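4.2 Collecting the demonstrations

I want to spend a bit more time on the collection itself than papers like this one usually do, partly because it ate most of our spring and partly because I think the choices we made at the table matter more to the final numbers than anything in Section 5. If you only care about the network, skip to 4.4 and I won't be offended.

The setup is small. There is one arm, one parallel gripper, a dark table, a green backdrop and a handful of white blocks with printed tags stuck on them. We call the block-sorting set Skidach, after the street our first lab was on, and the name has stuck to everything since (the recording software is called Skidach too, which was a mistake and confuses every new student). The task is easy to say out loud: take a block from wherever it happens to be and put it down on the card, square to the edges. People do it in a second. The arm, driven by hand through our teleoperation rig, takes a good deal longer, and a beginner at the controls takes longer still.

We started in the obvious way. Each operator got a list of starting layouts, set the blocks out by hand to match, drove the arm through one pick and one place, and pressed a pedal to save the recording. That gave us very clean data and a policy that fell over the moment a block was leaning on something. Looking back at those early recordings, I can see why! We were all placing the blocks flat, with a nice polite gap between them, and always with the tag facing the camera. I did it too, and I was the one who wrote the instructions.

So in May we threw out the layout lists and switched to what we call messy resets. The operator tips the blocks out in a heap, doesn't tidy anything, and starts recording from whatever results. Blocks end up tilted against each other or hanging half over the rim of the container, and a fair number finish with the tag pointing at the table where it's no use to anybody. The rule is that you don't touch the heap with your hands once it has landed. If the arm can't get at any block, you still record the attempt and mark it as a failure, and then you tip them out again.

The full Skidach set has 2,983 recordings in it. Of those, 506 are marked as failures, and we kept every one of them, for reasons I'll get to. The recordings came from 13 operators. Two of them had used a rig like this before and the rest learned on ours, which took most people an afternoon. We asked each new operator to do 160 practice runs before anything they recorded was allowed into the set. I expected complaints about that number and got plenty. It stayed, though, as the motions from people who were still learning had a stop-and-start quality that the policy picked up and copied faithfully, pauses and all.

A word about the tags. We use them during collection for two things: to work out where the card is in relation to the arm, and to give a rough position for any block whose tag is in view. The policy never gets those positions as input. It sees camera images and the joint readings, and that's it. The tags are visible in the images, of course, and one of our early readers asked (very fairly) whether the network was simply learning to chase black and white squares. We tested this by covering the block tags with plain paper and running the trained policy again. It did get worse, mostly on tilted blocks, and the drop is reported in Table 3. My own reading is that it leans on the tags when it has them and gets by without them when it doesn't, but I wouldn't go to the wall for that.

The hard part of the task, and the part where operators disagree the most, is the approach to a leaning block. There are two schools. One group comes in wide, with the gripper fully open, lets one finger touch the top edge of the block, and uses that touch to nudge the block upright before closing. The other group won't touch anything until the fingers are lined up on both sides, and they'll spend ages turning the wrist to get there. 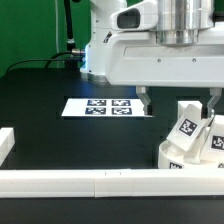 Figure 4. Approach to a tilted block, gripper open, right finger against the block's upper edge.

We didn't tell operators which way to do it. I went back and forth on this for weeks. If you let both styles in, the policy has to learn that two quite different motions are right answers to the same picture, and a plain regression loss will happily average them into a third motion that's wrong. If you force one style, you get a tidier set and you lose whatever the other half of your operators knew. We ended up letting everybody do as they liked and writing the style down as a label afterward, so that it can be switched on or off in training. The nudgers were faster. The careful ones knocked fewer blocks over, and their recordings turned out to be more useful for the crowded heaps, where a nudge sets off the neighbors.

Now the failures. The Tilolov set, which we compare against in Section 6, drops failed attempts entirely, and our first version did as well. Putting them back helped only after we cut each one at the moment the operator judged it lost. Uncut, they mostly taught the arm to hover. Marking that moment is boring work, and two people marking the same recording didn't always agree on it. Where they differed we took the earlier mark.

Lighting we left alone, apart from keeping the blinds down. The tabletop picks up a bluish sheen under the arm and the blocks are white, so a bright patch can swallow an edge completely. One Thursday session was recorded with the blinds up by accident, and we kept it as a small held-out test instead of adding it to the training set.

4.3 Splits

We split by operator and never by recording, so that no one's habits appear on both sides.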